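Sorting and Storing Blocks in a Shared Workroom
Project report, Camenzind workshop course
Submitted 18 April 2022

1. Background

The workroom on the lower floor is used by three course groups, and all of them use blocks. They serve as spacers, as weights under drying work, as stops on the tables, and as plain building pieces in the balance exercises. When our group started in February there was no fixed place for them. Some were in a drawer under the sink, some were on the window sill, and a good number were on the floor under the tables.

We took this as our project because it was small enough to finish in one term and because we were tired of looking for blocks. The task we set was to find a container and a storage habit that the other groups would keep up after we left.

2. What we had to start with

We collected every block we could find in the room and put them on one table. There were 60. After taking out the ones that were split or had glue on them, 52 were left. The rest went to the scrap box.

The blocks come in several colors and the colors were once meant to show which set a block belongs to. The Genent set and the Plakoseck set are close in size but not the same, so a stack made from both leans a little. The difference is hard to feel in the hand. Students in the balance exercises had been mixing them for years, going by the notes in the old course folder.

3. Containers tried

We tried three containers, each for two weeks.

The first was a plastic tub with a lid, from Stedent. It held everything, but the lid was left off after the first day and then used as a paint tray. The tub was deep, and people tipped it out on the table to find the color they wanted. The blocks then stayed on the table.

The second was a shelf with a row of slots, one for each color. We built it from leftover board. It looked good when full. It took too long to fill at the end of class, and the slots were a tight fit for the larger blocks. By the second week most blocks were lying on top of the shelf instead of in it.

The third was a metal bin that had been standing in the hall closet. It is wide, and the sides slope in toward the bottom. It was scratched before we got it. We did not paint it, as paint would have come off on the blocks.

4. Method

At the end of each class one of us wrote down how many blocks were in the container and how many were left somewhere else in the room. We did not ask anyone to put blocks away and did not put up a sign until the last week. We also timed how long it took to find 8 blocks of one color, starting from the door.

5. Results

The tub did worst. On most days more than 10 blocks were left out. The shelf was better in the first week and about the same as the tub in the second. The bin did best in both weeks, and on four days nothing was left out at all.

Finding blocks was fastest with the shelf while it was in order. The bin was a little slower but stayed the same from day to day. People could reach in from any side, and with the blocks spread over a flat bottom the colors could be told apart without digging.

The bin has two faults. It is loud when blocks are dropped in, and the group next door complained twice. It also takes up a lot of table. We put cardboard under it to protect the tabletop, which helped with scratches and made no difference to the noise.

Green and red blocks in the metal bin, with one more reddish block outside it on the cardboard:
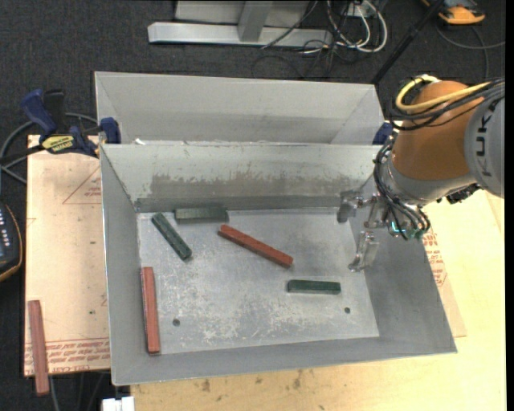
One comment we got on the draft of this report was that a bin only works while the number of blocks is small, and that with both sets in it people would go back to digging, so the Genent and Plakoseck blocks should each get a bin of their own. We agree with the second part. Mixing the sets was the older problem and one bin does nothing about it. On the first part we have no numbers, as we never tried more blocks than we had.

6. What we would change

Two weeks per container was short. The shelf might have done better with wider slots, and we would build it again that way before ruling it out. We should also have weighed the full bin before moving it to the table.

For the next group: the bin stays on the table by the window. A second one of the same kind is still needed. The count sheets are in the course folder, behind the old exercise notes.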